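Packing trials suspended at Kincombe after unexpected arm movement

Kincombe, Sat 23 June

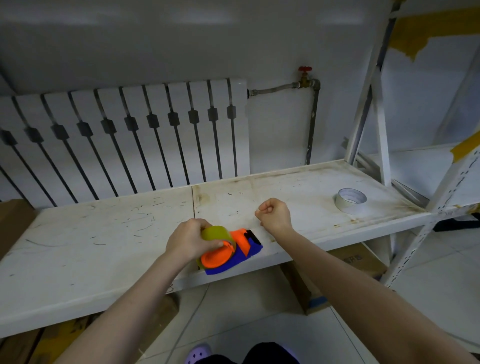

The company operating the Kincombe packing store has suspended all trials of its automated taping station following an incident in which a robot arm moved while an operative was working inside its marked area. The operative was treated on site for bruising to the forearm and returned to duty the same day. No other member of staff was hurt.

Taping and sealing at the store have gone back to hand work until further notice. Customers have been told to expect longer turnaround on mixed orders, although single-item consignments are not affected.

The station was supplied by Prornalon and had been on trial at Kincombe since the spring. It consists of one arm, a feed table and a light curtain intended to stop all movement when a person reaches across the boundary. According to a preliminary statement issued to staff, the arm had halted in the normal way after a carton jammed at the feed table. The operative crossed the light curtain to free the carton, and the arm remained still for a short period. It then completed the last part of its previous movement before stopping again.

The statement says that the arm was travelling at its reduced speed and that its load was light. It adds that neither fact makes the event acceptable, and that a stopped machine must stay stopped until it is deliberately restarted by a person standing outside the boundary.

Jawad Tarar, operations manager at Kincombe, said the decision to suspend the trial had been taken within the hour.

"Our colleague followed the written instructions for clearing a jam," he said. "The equipment did not behave as those instructions said it would. Until we can explain the difference, the station will remain isolated from its power supply and locked off."

An early examination of the event log has directed attention to fault code 2408, which is recorded when the arm loses contact with its safety controller and then regains it. The code appears in the log immediately before the movement. Under the agreed settings, a loss of contact should clear any movement left unfinished. Engineers from Prornalon are examining whether a software update, numbered 3971 and installed shortly before the incident, altered that setting or restored an earlier one.

The company has stressed that this remains a line of enquiry and that no cause has been confirmed. The light curtain has been removed for separate testing, together with its cabling. The controller has been sealed and will be opened only when representatives of both parties are present.

Staff had raised earlier concerns about the station. The shift book contains 5 entries describing a brief twitch of the arm after a jam had been cleared. In each case the entry was passed to the supplier as a query about performance and was not recorded as a safety matter. Mr Tarar accepted that this had been a mistake.

"Those entries were written clearly by people who work next to the equipment, and they should have been treated as near misses," he said. "The form we were using had no place to record them as such. It has been withdrawn, and the replacement asks the question directly."

Under the revised procedure, any unplanned movement of powered equipment, however small, must be reported to the shift supervisor before work continues. The supervisor is required to isolate the equipment and may not return it to use without written agreement from the safety officer. The change applies across the whole site, including the conveyor and the stretch-wrapping machine, and took effect at the start of the next shift after the incident.

A similar station is in use at the Plendar depot, where it handles returned goods. It has not received the same update and no unexpected movement has been recorded there. It has nevertheless been taken out of service as a precaution, and its event log has been copied for comparison.

The independent inspection firm Zaidi has been appointed to review both installations. Its inspectors will look at the physical layout, the wiring of the stop circuits, the way in which updates are approved and the training given to operatives and supervisors. They will also speak individually to all 6 members of staff who had been trained to work at the Kincombe station. Interviews will be held during working hours, and staff may be accompanied by a colleague or a union representative.

The operative concerned has asked not to be named. The company said that it had offered a further medical appointment and that a period away from packing duties was available if wanted.

Additional hands have been moved from goods-in to cover the sealing of cartons. Supervisors have been reminded that staff taping by hand for long periods should be rotated to other tasks, and that targets set for the automated station do not apply to manual work. Deliveries booked for the early morning collection will be given priority, with remaining orders released in the afternoon.

In a short written response, Prornalon said that it was giving the enquiry its full support and had advised other users of the same controller to delay the update. It has asked sites that have already installed it to keep staff outside the marked area unless the power has been switched off and locked.

Zaidi is expected to deliver its report in August. The company has undertaken to share the findings with staff at both sites before any decision is made on restarting the trial. Queries about delayed orders should be made to the Kincombe dispatch office in the usual way.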